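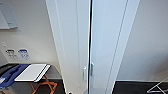 Workshop notebook, ball and kicking bench
July 2022

Purpose of this entry: to record the state of the kicking bench, the results of the pressure trial on the Mitance match ball, and the work outstanding before the season opens in September. Colleagues taking over the bench should read the section on the gauge first.

Kicking bench

The swing arm was refitted with the heavier boot block. The previous block had worn at the toe and was giving a contact point slightly higher on the ball than intended. The old block has been retained and labelled, and should not be used for any result that will be passed to the club at Brirkness.

After refitting, the arm was run without a ball until the return was smooth. It was then set to the lower of the two speed settings, which remains the standard for all place-kick work. The higher setting was not used. The bolt at the pivot loosened once during the first set and was tightened with the long spanner. A locking washer is to be fitted. Until then the bolt is to be checked at the start of each set and the check initialled on the bench sheet.

Pressure trial

The question put to us by Brirkness was whether a ball prepared on the morning of a match would still be within limits for the second half. Their kicking coach had reported that balls felt soft late in the game and that longer attempts were dropping short.

72 balls were prepared, all from the same Mitance delivery, and kept in the store overnight. Each was inflated to the middle of the permitted range and left to rest before the first reading. Half were then kicked on the bench and half were left on the rack as a comparison. The kicked balls received 200 strikes each in the course of the trial, turned between strikes so that wear was shared across the panels.

The rack balls held their pressure well. The kicked balls lost more, as expected, but nearly all remained inside the limits at the final reading. Two fell below. Both had been slow to inflate at the outset, and when held under water each showed a fine stream of bubbles at the valve. These have been set aside for return to Mitance with a covering note. They are not to go back into general stock.

On this evidence the loss of pressure over a single match does not explain the short kicks described. A ball with a faulty valve would explain some of them, and the club has been advised to test for this when the balls are first delivered. The bench cannot account for cold or rain, and nothing in this trial should be quoted as if it did.

Gauge

The Zerkby gauge was found to read high against the reference gauge. The error was steady across the range, so the earlier readings have been corrected and the corrected figures entered in the right-hand column of the bench sheet. The uncorrected figures have been left in place and struck through once in ink. Please do not erase them.

The gauge should be seated squarely and removed in a single movement. Rocking the needle releases air and will spoil the reading. Where a reading is in doubt, mark it as such and move to the next ball. A second attempt on the same ball is not comparable with the first.

Grip

A short handling test was carried out on the worn balls at the request of the Pîrvu training ground, which buys used balls for its youth squads. The raised pattern was still sound on the side panels and noticeably smoother near the laces. The balls are suitable for throwing drills. They should not be offered for goal-line or catching work in wet conditions until the surface has been looked at again.

Stock and orders

The running total for strikes on the present arm spring now stands at 1,920 on the higher setting, all from last season. Strikes on the lower setting are logged separately. The maker asks for the two to be kept apart.

Required: locking washers, valve oil, a box of needles, and a new cover for the landing net. The tear in the present cover has been stitched but is spreading towards the lower corner.

Outstanding

Fit the washer and repeat one set of strikes to confirm that the contact point is unchanged.
Send the corrected figures to Brirkness.
Return the two faulty balls to Mitance.
Ask Zerkby whether the gauge can be adjusted here or must be sent away.
Book the bench for the tee height comparison, which was postponed when the boot block was changed.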